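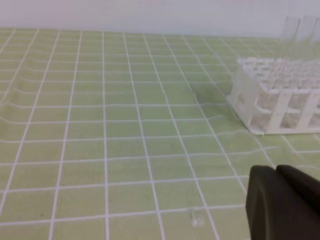 Priver's rail bid: one offer, two lawyers and a lot of trust

The contract to run passenger trains on the Ventura line went to Priver in May 2022, and Clem Tawhiri has been arguing with it ever since. He spent his working life writing transport contracts, first for public agencies and then for the firms that sue them, and he says he has never seen a termination clause quite like the one on page 613.

"Read it twice," he told me. "Then read it a third time, slower. The ministry can end the deal for poor service, but poor service is whatever Priver and the ministry agree it is, and they have to agree in writing. So what happens when they don't agree? The contract doesn't say."

I put that to Lucian Anghel, who speaks for Priver. He had clearly been asked before.

"Every long contract leaves some things to good faith," Anghel said. "We have 5 years to prove ourselves, and we would be foolish to spend them in court."

Perhaps. But good faith was also the basis of the last deal, the one with Tela, and that ended with trains standing in the yard at Pratadham while two sets of lawyers argued over who owned the spare parts. Anghel says the comparison is unfair. Tela, he points out, leased its trains and Priver is buying them.

"It's a different kind of company," he said. "You don't buy trains if you plan to walk away."

Tawhiri laughed when I read him that. "You buy trains with a loan, and who stands behind the loan? Go and look." I did. The ministry stands behind the loan, under a guarantee that was signed separately and isn't mentioned in the summary handed to reporters. Anghel doesn't dispute this. He calls the guarantee "standard" and says it would be called on only in extreme cases. When I asked for one such case he said he would rather not speculate.

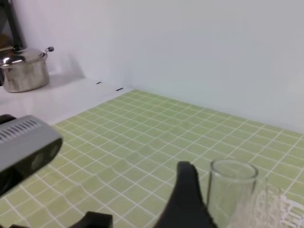
The fare promise is harder to pin down. Priver has said it will hold the price of a monthly pass until September of next year. Tawhiri's view is that a freeze on monthly passes costs the company very little, as most people on the line buy single tickets, and nothing in the contract touches those.

"If they wanted to protect riders they'd have frozen the ticket riders buy," he said.

Anghel's answer was that single fares "follow the market." There is no other train on that route, so I asked which market he meant. Buses, he said, and private cars.

He was on firmer ground when we got to jobs. Priver has agreed to keep all 1,000 people now working on the line, and that part of the contract is plain enough - names, grades, start dates, pay. Tawhiri admits it is well drafted. He wishes the same hand had written the rest.

Would he cancel the deal if it were up to him? He took a while over that.

"No," he said. "You'd pay Priver for the privilege, and then you'd be back to having no trains at Pratadham. I'd reopen the service terms and I'd publish the guarantee. The ministry could do the second one this afternoon."

Anghel said Priver would have no objection to the guarantee being published, if the ministry asked. The ministry told me it had not been asked to ask.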